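How to write a short author biography for the back of a children's book

When I started to help with the books of our small press, Endden, I thought the author biography was the easy part. It is only a few lines. Then I had to write one for Matilde Louro, who wrote stories for children for most of her life and also translated, taught and drew maps, and I spent more evenings on it than on the whole catalog page. These are the steps I follow now. I explain them with her book Wirnetti, because I know that text best.

What you need before you begin

Collect everything the author has already said about herself: old book covers, letters to the publisher, talks, the preface of an early edition. For Matilde I had one folder and a long recorded talk. My notes from these came to 3,351 words. The final biography has 85. You will throw away almost everything, so do not try to write nice sentences in your notes.

Step 1. Decide who is reading

The back of a children's book has two readers. The adult reads it in the shop, and the child reads it at home, often after the story is finished. I write for the child and check that the adult is not bored. In practice this means no names of degrees and no list of journals. If the author won a prize, one prize is enough.

Step 2. Put the facts in order of time

Make a plain list with one fact on each line: where she was born, what work she did first, when she began to write for children, which book people know. Use the order of time even if you will change it later. With Matilde I found a mistake in this way. An old cover said that she wrote Backlund before she moved to the coast, but in her own letter she says she began it in her second winter there.

Step 3. Choose the turn

In most writers' lives there is one moment when the work changes direction. It may be small. Matilde was translating a book of riddles, and the publisher needed 7 more to fill the last pages, so she made them herself. Those were the first things she wrote for children. I gave this one full sentence and made the other sentences shorter.

Step 4. Explain the pen name, if there is one

Children like pen names and they want to know where they come from. Say it in one sentence. Matilde signed her first 3 books as Sosidance, a word her brother said when he was learning to talk. If you do not know the origin of a name, leave it without explanation – a guess on a book cover will be copied for many years.

Step 5. Write it in one sitting

Close the notes and write from memory. What you remember is usually what the reader will remember too. Use the past tense for a life that is finished and the present for a living author, and do not mix them. Use the full name once at the beginning, then "she" or the family name.

Step 6. Read it aloud and rest

I read the text aloud two times, slowly. Every place where I stop for breath in the middle of a sentence gets a period. After this I leave the page until the next morning and go to do something with my hands, in the kitchen if possible.
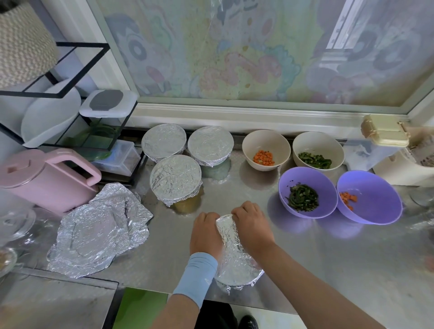
Step 7. Check every fact again

In the morning, take the biography and underline each fact. Next to it write where you found it. If you cannot find the place, the fact goes out, even when it is the most charming one. Check the spelling of towns and the titles of books with the real title page, not with a shop's website.

Step 8. Show it to the author or the family

Send only the biography, without your notes, and ask if something is wrong. Do not ask if they like it. Matilde's niece sent back one correction, the name of a street, and I took the street out.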